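What's On at the Istville Showground: September Fair Week

Fair week is nearly here and the program is the fullest we've had in years! If you have only ever come for the fireworks, please give the daytime events a go this time. The horse ring opens at 9 in the morning and there is something on the grass right through to supper.

The opening parade leaves the Gorkus Street bridge at 10:30 and comes in by the east gate. We have 11 floats signed up, plus the brass band from Clurkel, who brought the house down last year with that long medley on the bandstand steps (they have promised to play it again, and louder). If you want a spot in the shade, the maple side of Gorkus Street is the one to aim for, and you'll need to be there well before ten.

Horse and rider evenings

The big draw for a lot of you is the riding, so let's get to it. The evening show runs on 4 nights and starts at 7:30 each time. Gopinath Amin is back as ring announcer, and he has been out at the practice sessions with a notebook, learning every horse's name. The drill team has a brand-new routine with a crossing pattern at a full canter – I watched them run it twice and held my breath both times. The junior riders go first on every night, so don't drift in late if you have a niece or a neighbor's kid taking part.

Seats on the covered side are reserved. The open side is first come, first served, and a cushion is a very good idea on those benches. There are 473 covered seats, and the closing night always goes first. You can book at the showground office, at the counter in Sundaram Books on Main Street, or by phone in the afternoons. Tickets booked by phone are held at the east gate window until 7:15, after which they go back on sale.

Getting here

Coming from Clurkel, it's a 25-minute drive by the river road. Please use the lower parking field and follow the signs past the feed store, as the upper lot is for trailers only all week. The shuttle runs from the train station every half hour beginning at 9, and the last one back leaves the east gate at 11 p.m. That gives you time for a plate of something after the show, and the food row stays open until 10:30.

Wheelchair spaces are at ring level next to the judges' stand. Mention it when you book and we'll meet you at the gate and walk you over.

The exhibit hall

Open every day from noon, free with any fair ticket. Quilts and preserves are along the north wall, with photography and the school projects in the back room. Balakrishnan Kamath is judging the preserves again and has asked that every jar be labeled with the fruit and the month it was put up. Entries are taken at the side door until 6 p.m. on the day before opening, and you can pick up your entry card there as well. Ribbons go up by noon on the second day.

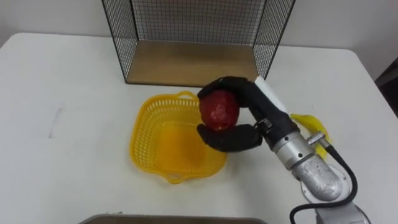
Book early, bring a jacket

Evenings at the ring get chilly fast once the sun is behind the grandstand, even after a hot day. Blankets are welcome, umbrellas are fine on the open side as long as they stay down during the show, and dogs need to stay home on riding nights. Daytime is a different matter, and leashed dogs can come along to the parade and the food row.

Group bookings of 11 or more get a row together if you ask in advance. Call the office or stop by the counter, and we'll see you at the bridge!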